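Waneck Community Meals Program
Progress report to the Imura Fund, second reporting period
Prepared by Sulastri Sinaga, Program Manager

1. Summary of the period

The program continued to deliver evening cooking and nutrition classes to adults living on low incomes in the Waneck district. Enrollment rose to 71 participants, against 33 at the close of the first period. Classes were held at two sites, the Lau Street hall and the Skudia housing block, and the budget remains within the limits set out in the grant agreement. One activity, the printed recipe booklet, is behind schedule. The reasons are given in section 4.

2. Enrollment and attendance

Most new participants were referred by the district clinic, which began handing out our enrollment card in its waiting room at the start of the period. A smaller number came through family members already in the program. Attendance was steady on weekday evenings and weaker on Sunday, when the Skudia group meets in the afternoon. Participants at Skudia told us that the Sunday session conflicts with shift work at the packing plants, and we have asked the housing office for a weekday slot. A reply is expected before the next period begins.

Attendance is recorded by the instructor on paper and entered into the register at the end of each week. Participants who miss two sessions in a row receive a phone call. The calls have been more useful than we expected as a source of comment on the classes themselves, and the notes from them are now kept with the register.

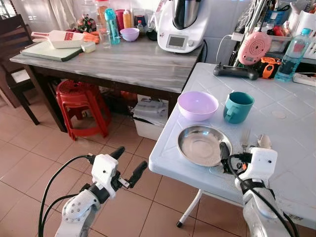 The course runs over six sessions per group. Content was adjusted after the first period in response to the Fund's comments. The session on reading food labels has been moved forward to second place, and the session on household budgeting now uses prices collected from shops within walking distance of each site. Participants had pointed out that the earlier price list, drawn from a large supermarket outside the district, did not match what they pay. Instructors report that discussion in the budgeting session is livelier as a result — in the Lau Street group it ran past closing time on two evenings.

3. Staffing and training

Darmawan Lumbantobing joined the program as lead instructor and has taken over both weekday groups. He previously taught adult education courses in Imura and holds a current food safety certificate. Two assistant instructors completed the same certificate during the period, with the course fees charged to the training line of the budget. One assistant left in the final month for full-time work elsewhere. The position has been advertised locally and interviews are under way.

Written session plans are now in place for the full course. Until this period the plans existed only as the instructors' own notes, which made it difficult to cover an absence at short notice. The plans were reviewed by a dietitian at the district clinic, who asked for changes to the guidance on salt and on portion sizes for older adults. Those changes have been made.

4. Recipe booklet

The booklet was due to be printed in November, in a run of 2000 copies. Printing has been put back to the next period. The text was complete on time, but the first proof used a type size that several older participants could not read comfortably, and the layout had to be redone. The printer has confirmed that the quoted price will be held. No additional funds are requested.
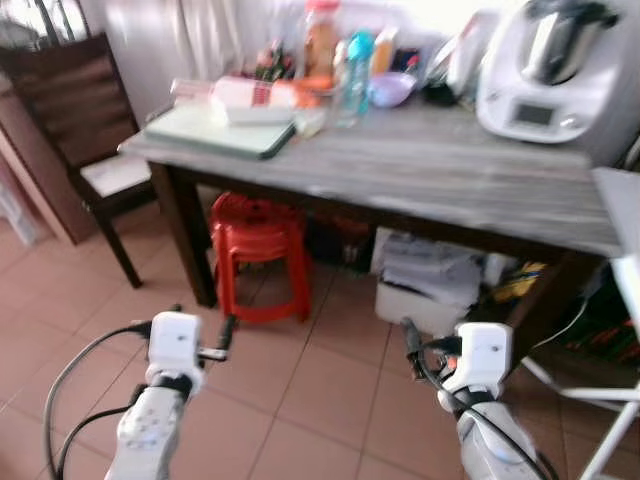 Household surveys carried out at enrollment continue to shape the content of the booklet. The most common difficulty reported was limited time to cook after work, followed by the cost of fresh vegetables and a lack of space for preparing food. The last of these received little attention in our original proposal. Many participants prepare, serve and eat at one table, and a tabletop crowded with kitchen items leaves little space for a cutting board. A short chapter on working in a small area has therefore been added, covering the order of tasks and the use of one-pot dishes. It adds 4 pages to the booklet, and the printer has included them in the existing price.

5. Expenditure

Spending on ingredients was higher than planned, reflecting the larger enrollment. Spending on travel was lower, as the instructors now live closer to the two sites. The remaining lines show no significant variance. The program requests the Fund's approval to move the unspent travel balance to ingredients for the next period. A full statement of accounts is attached separately.

6. Plans for the next period

The program will open a third group at Lau Street if the assistant position is filled. The booklet will be printed and distributed to all current and past participants, with remaining copies placed at the clinic and the housing office. A follow-up survey will be given to the first-period participants, using the same questions they answered at enrollment — the results will be included in the next report.

Questions on this report may be directed to Ms. Sinaga at the program office.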